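Outdoor driving data: how many empty runs do you keep?

Board: Mobile robots / Datasets and training
9 replies

kestrel_yard
Posted in August, 21:14

Hello all. I am collecting driving examples for a small wheeled robot which must learn to cross open ground between buildings. We drive it by hand with the joystick and record the camera and the commands, then the policy is trained on this. So far I have 82 runs from the Hedlund site. My question is about the boring ones.

On a large part of these runs there is nothing in the way. Concrete, a curb far to the side, some trees at the end. The operator pushes the stick forward and keeps it there. 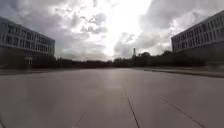 My colleague wants to throw most of this away before training, as the commands are nearly constant and the model will learn "always forward". I am not so sure. If we keep only the runs with obstacles, it may learn that there is always something to avoid, and begin to turn for no reason. What do you do?

mopsi44
21:40

Throw it away. We had the same with Jollita last year. Out of 1,000 episodes the bigger part was straight driving, and the robot went straight into a flower bed. After we cut the straight pieces it was much better.

kestrel_yard
21:52

Did you cut whole episodes or only pieces of them?

mopsi44
22:05

Pieces. Every stretch where the steering stayed the same for longer than 10 seconds, we kept the beginning and the end.

tin_ferry
22:31

I don't agree with this. If you cut pieces out and your model uses a history of pictures, you get jumps in the middle and it learns from the jumps. Better to leave the files as they are and change how often each part is sampled. You can always change a weight back, but a deleted file is gone.

mopsi44
22:38

We used single pictures, no history. And we made a copy first, we are not children.

tin_ferry
22:44

Fine, but he did not say he uses single pictures.

kestrel_yard
22:50

A history of four. So the cutting is a problem for me, yes.

Prultska_user
07:15

I would look at the light before the obstacles. Open concrete under a bright cloudy sky is hard for the exposure, the ground gets a pale shine in the middle and the bases of the buildings go almost black. Are all your empty runs from the same hour? Then even 300 of them will not help so much. Also the joints between the slabs - our model followed them like lane markings until we recorded some runs that start crooked and cross them.

kestrel_yard
07:48

Mostly afternoon, I must admit. The crooked start is a good idea, I can ask the operators to begin with the robot turned a bit and then correct. We label in Clernetow, does it have a field for the starting angle? I only found free text.

Prultska_user
08:02

Only free text, we write it there as "start: left" or "start: right". Agree on the spelling with everybody before you begin, we had four versions of "left".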